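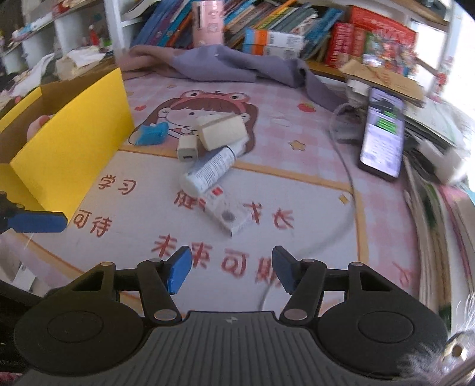

Leonie Pichler has been clearing other people's desks for 18 years, and she starts every job by asking the owner to sit down and do nothing. She wants to see where the hands go. On a child's desk, she says, they usually go straight to whatever is brightest. A yellow box standing open on the left of a pink and white desk mat will be used all day long, while a drawer two feet away stays shut for a month. "People buy drawers," Pichler said. "Then they live out of the one thing on top that has no lid."

Pichler runs Palton, a home-organizing business that she started after leaving a job in office supply. She takes on kitchens and closets, but desks make up most of her calendar, and desks for school-age children are the part she likes best. We talked in January, which is her busiest month.

She is not against a mat with pictures on it. Some parents ask her whether they should replace a cartoon mat with a plain one so that the child can concentrate. She tells them to leave it alone. The mat with the girl in the frog hat, for instance, has a checked pattern across the upper part and a white panel with a border below. Pichler treats a layout like that as a ready-made plan. The panel is for the notebook. The checked part can hold a cup or a box, as long as it stays near the side.

"The line is already printed," she said. "I don't have to put tape down. I tell the child that the white part belongs to homework, and they get it right away. A seven-year-old can keep that rule."

The larger line of Chinese on that mat, 未来可期, means that the future is worth looking forward to. Pichler does not read Chinese and had to ask a client about it. She said mottoes on desk mats are common, and that children stop seeing them within a week. Parents keep seeing them.

Paper is the harder subject. Pichler's view is that toys get blamed for messy desks when most of the mess is paper. She means worksheets, wrapping, tissue, and sheets that have been crumpled and then kept. It collects at the back and off to the side, close to the shelves, where an adult standing in the doorway doesn't look.

"Tissue paper is the worst," she said. "It weighs nothing, so nobody feels they are picking anything up. It also takes up more room than a dictionary."

She sorts paper in one pass and does not read any of it until the end. Flat sheets go in one pile and crumpled ones in another. The crumpled pile is offered to the child first, and the child may save three pieces. Tariq Dogar, who worked with her for 2 years before moving to a moving company, Durrani, used to let children keep five. They argued about it. Dogar, reached by phone, said he still thinks five is fair.

"Three makes them cry," he said. "Five makes them think they won."

Pichler said she has seen very little crying. What she does see is parents going back through the bag after she leaves, so she now takes the bag with her.

As for the open box, she lets it stay. She asks only that it be short enough for the child to see the top of whatever is inside while seated, and that it be emptied onto the bed once every 3 weeks. Anything that has not been touched goes to the shelf. She does not sell boxes and does not recommend a brand. Shoe boxes are fine with her.

Her own desk is a door laid across two file cabinets. When I visited it held a lamp, a phone charger and a stack of invoices with a mug on top. I asked where the invoices were supposed to be.

"In the drawer," she said.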